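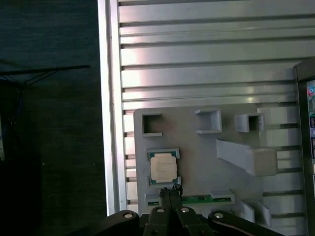
Wilto to Move Town Water Bills to New System

October 3, 2024

Water customers in Wilto will get new account numbers this fall as the town moves its billing to a different system. The change covers all 2,476 metered accounts, including homes, shops and farms on the Grandano Road line.

The old billing program has been in use since the water office moved to Barbu Street. The company that made it stopped sending updates in August, and the town board voted to replace it at its last meeting. The new service is run by Catari, a billing company that already handles sewer accounts for the town.

Bills for the current quarter will go out as usual under the old numbers. The first bills from the new system will be printed on a full sheet and mailed in an envelope, replacing the postcard. Each will show the old account number and the new one side by side. After that, only the new number will appear.

Customers who pay by check should write the new number on the memo line once they have it. Payments that arrive with the old number will still be credited during the first two billing periods, but they will be entered by hand and may take up to 9 business days to post. No late fee will be charged for that delay.

People who pay through their bank's website will need to change the account number there. The town cannot make that change for them. Automatic payments set up directly with the water office are a separate matter – those will carry over, and the 534 customers who use them do not have to do anything. They will get a letter confirming the withdrawal date.

Rates are not changing. The base charge and the price per thousand gallons stay where they were set in the current budget, and meters will be read on the same schedule.

The new system also lets customers see past water use online. To sign up, a customer needs the new account number and the zip code on the bill. Paper bills will still be sent to anyone who does not ask for email.

The water office on Barbu Street will close at noon on the day of the switch so that staff can move the last records. The drop box by the side door will stay open. Calls about leaks or loss of pressure will go to the public works line, which is answered day and night.

Customers who have moved or changed their mailing address should tell the office before the first new bills are printed. Forms are at the front counter and at the library.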